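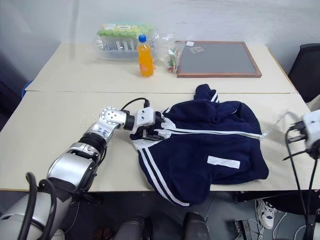
Prüfliste Aufnahmeplatz Textil, Teil B: vor und während der Beispielaufnahme

Standort Illholm, Aufgabe »Jacke falten«, Stand Juni
Geprüft: Tarmo Juška. Gegengelesen: Omar Kanaan

1. Arbeitsfläche
1.1 Tische bündig zusammengeschoben – in Ordnung.
1.2 Hintere Tischreihe frei von Fremdteilen – nicht erfüllt. Röhrchen mit grünen Kappen, eine Flasche mit orangem Getränk, ein Beutel Kleinkram, eine gerahmte Tafel. Laut Felollow soll das »die Vielfalt erhöhen«. Mag sein. Eine Getränkeflasche neben bewegten Armen hätte ich trotzdem gern woanders.
1.3 Fläche sauber – nicht erfüllt. Braune Krümel auf der hellen Platte, knapp neben dem Stoff. Vor der nächsten Serie abwischen.

2. Personen und Boden
2.1 Niemand im Schwenkbereich – offen. Unter dem vorderen Tisch ist ein weißer Turnschuh zu sehen, da steht also jemand ziemlich nah. Der Abstand gehört am Boden markiert, das steht so seit der letzten Begehung im Protokoll.
2.2 Kabel am Boden geführt – nicht erfüllt. Rechts liegt ein Knäuel aus weißen und schwarzen Leitungen.
2.3 Not-Halt vor Schichtbeginn ausgelöst und quittiert – in Ordnung, 2 Personen anwesend.

3. Greifer und Leitungen
3.1 Fingerbeläge ohne Risse – bedingt. Leichte Abnutzung an den Kanten des linken Fingers, das Rautenmuster ist vorhanden. Wragg gibt 535 Zyklen bis zur nächsten Sichtprüfung vor. Woher die Zahl stammt, konnte mir auf Nachfrage keiner sagen.
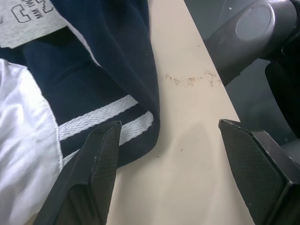
Ich prüfe deshalb bis auf Weiteres nach 20 Durchläufen und trage das von Hand ein.
3.2 Leitung am Greifer ohne Zug über den ganzen Arbeitsweg – Nachprüfung mit gestrecktem Arm, 14 Uhr.
3.3 Greifkraft für Strick und dünne Stoffe begrenzt – Wert in Perkia hinterlegt, am Gerät noch nicht gegengeprüft.

4. Beispiele
4.1 Ausgangslage wechselt – in Ordnung. Die Jacke liegt zerknüllt und nicht vorgefaltet da, so soll es sein.
4.2 Fehlversuche bleiben im Satz und werden als solche markiert – nicht erfüllt. In der letzten Lieferung fehlten mehr als 11 Durchläufe ohne Vermerk. Wer nur die schönen Versuche behält, braucht sich über das Ergebnis nicht zu wundern.
4.3 Ärmel, Streifen und Reißverschluss in den Kameraansichten erkennbar – stichprobenweise prüfen. Dunkelblauer Stoff schluckt in den Falten viel Zeichnung. Ob das Modell daraus die Ärmelkante lernt oder bloß den weißen Streifen, ist für mich offen. Bitte ein einfarbiges Stück dazunehmen.

Anmerkung O. K.: 1.2 bleibt aus meiner Sicht zulässig, sofern die Flasche verschwindet. 2.1 und 2.2 vor der nächsten Aufnahme erledigen, Freigabe erst danach.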